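Puesta en marcha del Wokader: recoger fruta en una cesta

Antes de empezar, deja cargado el perfil «frutas» de Stamavis (viene de serie, menú Tareas). Yo me lo salté la primera vez y perdí media mañana, así que hazme caso.

1. Coloca la cesta a la izquierda de la bandeja, con el borde paralelo a la pared trasera. A mí me gusta la verde clarita con ranuras - se limpia enseguida y el sistema la reconoce bien.

2. Pon la fruta al otro lado, cerca de la pared derecha. Para la primera prueba basta con una manzana y otra pieza de color distinto.
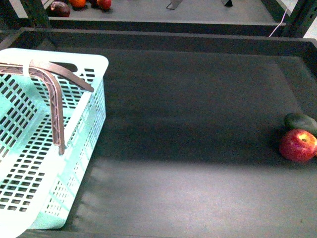

3. Abre Trunden en el portátil y pulsa Calibrar. Tarda algo más de 80 segundos y mientras tanto no toques nada, ni siquiera para enderezar una pieza que haya rodado (¡ya sé que tienta!).

4. Escribe la orden con palabras sencillas: «mete la manzana en la cesta». Una sola pieza por orden. Cuando eso te salga 3 veces seguidas, prueba con la siguiente fruta.

Nota: si el asa de la cesta es plegable, decide en qué posición la quieres antes de calibrar y no la cambies después. Si la mueves, vuelve al paso 3.

Precaución: mantén las manos fuera de la bandeja hasta que la luz del módulo Hartono se quede fija. Con la luz parpadeando el brazo todavía puede arrancar.

5. Guarda la sesión. La memoria admite 2000 intentos y luego borra los más antiguos sin avisar - yo hago copia cada tarde.

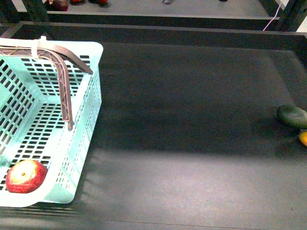 ¿Puedo usar otra cesta distinta de la que viene en el kit?

Claro, siempre que sea rígida y la registres en Trunden, en Objetos > Añadir recipiente. Después repite la calibración completa.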